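Parallel gripper or hook finger for a microwave door in sim?

Verna Kapoor
Comparing grippers in simulation before we buy for the Jakholm bench. The job is a microwave door with a vertical bar handle. I run 200 episodes per setup and success changes a lot with the start pose.

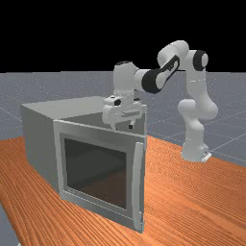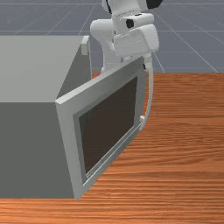
Door closed in the first, open in the second

Mirko Marras
Check handle friction first. Ours was set far too low - 30 episodes showed it.

Jamie Oakley
Hook. Don't pinch the bar, pull from the door's edge once it's ajar. Log wrist force too.

Ilse De Bruijn
following, same problem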